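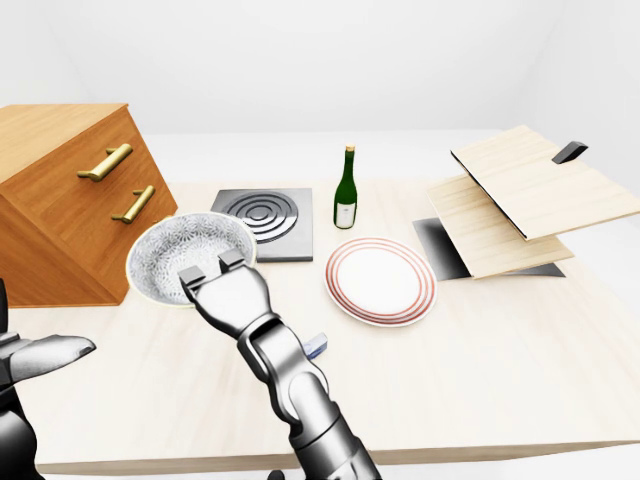
*Tabletop scene rendered in simulation. Credit: Hosness*

# Review: the Tanui house rules pack for kitchen robots

Mon 27 August

Tanui sells a set of working rules for teams that train robot arms on kitchen jobs. You get a rule book, a sheet of checks to run before each session, and a folder of ready-made tabletop layouts for a simulator. We bought the team licence, which cost 300 pounds, and have used it at our Forovthorpe office since last October.

The rule book is short and clearly written. Most of it deals with three matters: how a table is set out, how an arm may approach an object, and what has to be written down afterwards. There is very little theory. If you want the reasoning behind a limit you will have to look elsewhere, and new starters did ask.

The approach rules are the best part. Tanui treats a plate, a bowl and a bottle as separate cases. A bowl is to be taken by the rim with the gripper already open before it gets there, and the fingertips must stop short and settle before they close. We had been letting the arm open on the way in. Changing that took an afternoon and we have kept to it.

The rule on tall objects is also sound. A wine bottle standing behind a plate has to be marked as an obstacle for any move that reaches over the plate, even if the bottle plays no part in the task. The same goes for a hot plate. It must be logged as on or off at the start of every run, including simulated runs, so that the habit carries over to the real bench. Some of us found this fussy at first. I would now leave it in.

Two-armed work is thinner. The book says that the idle hand should be parked clear of the objects and gives a minimum gap, but it has nothing on what to do when both hands are needed close together. Opening a drawer with one hand and putting something in it with the other is a common job, and we had to write our own rule for it.

The layouts load without trouble and the objects are varied enough to be useful. Patterned and plain crockery are both covered. We ran 3000 trials on them in the first stretch and had to correct 4 layouts where a rack overhung its base in a way our own rack does not. Tanui accepted the corrections but took a long time to reply.

The record sheet is the weak point. It has one box for "outcome" and no room to say why a run was stopped. We replaced it with the sheet from Cuvmont, which is free and has a proper list of stop reasons. The two fit together well enough if you renumber the columns.

**Good:** clear approach rules, sensible treatment of obstacles, layouts that work as supplied.

**Less good:** poor record sheet, little on two-handed tasks, slow support.

**Score:** 3 out of 5. Worth buying for a team that has no written rules yet. If you already have your own, ask for the approach chapter, as Tanui will sell it separately.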